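Week 9 notes: choosing what to grasp, and in what order
Malsha Debnath, 2023-11-09

Welcome back, everybody! Last week we got our grasp scorer working on single objects, and I was so pleased with how many of you stayed late to tune it. Today we move on to clutter, where the planner has to look at a bin with several things in it and pick one to go after first.

Our planner, Wimus, samples 200 candidate grasps per view and throws out any that would put the fingers or the wrist through a wall. The 20 best go to the motion planner. Please remember that the wall check uses the whole arm, cables included (I padded the wrist model in September, and it's a little generous).

Clear things deserve a word of their own. A depth sensor tends to see straight through a drinking glass and report the floor behind it, so the point cloud has a hole or a smear right where you'd like to close the fingers. Shezi, our segmentation module, works from color and gives you a mask, and you fill in the depth from the edges of that mask. It's fussy, but do give it a fair try before you reach for anything fancier!

For the homework, run the planner on the 69 logged bins in the Pruva folder and write down which object it chose first and whether you agree. A paragraph per disagreement is plenty. If your run crashes on startup, check that the config file points at the new folder, and come see me if it still won't go.
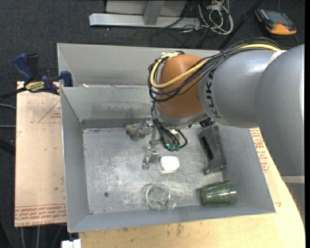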